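Section 4 of the Suvmont Robotics Club arm guide, revised March 2025. Sections 1 to 3 (unpacking, the base, and the power box) should be finished before you begin this one. If you skipped ahead because the camera is the fun part, we understand completely, but please go back and do the base bolts first!

## 4. Mounting and checking the wrist camera

Our club arm, which everybody calls Eson, has a small camera on its wrist, and nearly everything we do in the spring season depends on what that camera sees. If it's loose, or turned a few degrees, or plugged into the wrong port, the arm will still move very nicely and will miss the block every time. Plan on one full club meeting for this section. Two students can do it comfortably, one at the arm and one at the laptop.

### 4.1 What you need

- The wrist camera and its bracket, from the blue drawer
- Four short screws (the long ones belong to the base and will stick out through the back of the bracket)
- The small hex key with tape on the handle
- The long USB cable
- The club laptop, charged, with the Dromance viewer already installed
- The checker card, kept flat in the folder with the score sheets
- A soft cloth, the kind for eyeglasses

If the checker card has gone missing again, ask Loukia Lambrakis for the file and print a new one at 100 percent. Printers love to choose "fit to page" on their own, and a shrunken card will give you numbers that look perfectly fine and are wrong.

### 4.2 Attaching the camera

1. Turn the arm's power off at the box and wait for the green light to go out.
2. Support the forearm with one hand. The joints relax when the power goes off, and the wrist is heavier than you'd think.
3. Hold the bracket against the wrist plate so that the notch faces the gripper.
4. Start all four screws by hand, a couple of turns each, before you tighten any of them.
5. Tighten them in a cross pattern, a little at a time. Snug is enough.
6. Slide the camera into the bracket with its cable pointing back toward the elbow, and close the clip.
7. Run the cable along the forearm and fasten it with the fabric straps. Leave a loop at the wrist big enough to put three fingers through.

**Caution:** The loop matters. In January we had a cable pulled tight when joint five turned all the way over, and Pantelis Alexiou spent a whole Saturday replacing the connector. Before you power up, turn the wrist gently by hand to both ends of its travel and watch the cable as it goes.

**Note:** Please don't use the plastic zip ties. Somebody has to cut them off later, and the cutters go awfully close to the cable.

### 4.3 Starting the viewer

1. Plug the long USB cable into the port on the left side of the laptop. The ports on the right share their power with the keyboard light, and the picture stutters.
2. Turn the arm's power back on and let it go to its rest position. Keep your hands out of the circle of tape on the table while it does.
3. Open the viewer and choose **Wrist** from the camera list.
4. Type 3000 in the box marked **Port** and press **Connect**.
5. Wait for the word "Live" in the corner of the window. The first connection of the day can be slow — go ahead and get the card out while you wait.

If "Live" doesn't show up, close the viewer, unplug the cable, count to 11, and try once more from step 1. Savvas Xenos swears by the number. Ten probably works too, but we've never had the courage to change it in the middle of a season.

### 4.4 Setting focus and exposure

The camera has no autofocus. There's a thin ring on the lens that you turn with a fingertip, and once you've set it you shouldn't need to touch it again until the bracket comes off.

1. Use the **Jog** buttons to bring the wrist over the middle of the table, pointing straight down.
2. Lay the checker card flat underneath.
3. Raise or lower the wrist until the card fills most of the viewer window.
4. Turn the focus ring slowly until the corners of the squares look crisp. Go a little past the best point and come back, as you would with binoculars.
5. Set **Exposure** to 137. That suits the ceiling lights in our room with the blinds down. If you're working at the Sfakianakis gym on practice day, start there and adjust until the white squares look white but the lines between squares are still clean.
6. Press **Save**. The viewer doesn't save on its own, and it won't remind you.

**Caution:** Keep the jog speed on **Slow** for all of this. With the camera pointing down it's very easy to watch the screen and forget the real arm, and the lens will be the first thing to meet the table. The student at the arm should keep a hand near the stop button the whole time.

### 4.5 Getting to know the close-up view

Newer members tend to worry when the view goes soft and plain, so spend a few minutes learning what it looks like when a surface is too near the lens for the focus you've set. You'll want to recognize it quickly during a match, when there's noise all around you and your partner is asking why you've stopped.

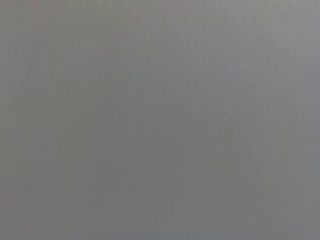
*Figure 4-1. Wrist view with a gray surface at extremely close range. No edges to steer by, only faint vertical streaks and a gradual change from darker at lower left to lighter at upper right.*

When your window looks like Figure 4-1, work through these steps in order:

1. Stop jogging. Take your finger completely off the mouse button.
2. Look at the arm itself, from the side, and check the gap between the lens and whatever is in front of it.
3. If there's a gap, press **Back** in short taps until an edge or a corner comes into the view.
4. If there's no gap, press the stop button and call a mentor over before moving anything.
5. Once you can see an edge again, check the focus against the card as in 4.4.

Leave the focus ring alone until you've done step 3. It's tempting to start turning it the moment things go blurry, and then you have a distance problem and a focus problem together, which is a miserable way to spend an afternoon.

**Note:** If backing away doesn't bring any detail back, power off, wipe the lens with the soft cloth, and make sure the viewer is still set to **Wrist**.

### 4.6 Writing it down

Fill in one line of the camera page in the team notebook: your names, the exposure, and which card you used. Charalambos Mavromatis reads these before every competition, so write neatly, please. The bracket's part number is 1432 if you ever need to ask for a spare.

Have Marina Makris or another mentor initial the line, then put the card back in its folder (flat!) and move on to Section 5, where the gripper finally gets to pick something up.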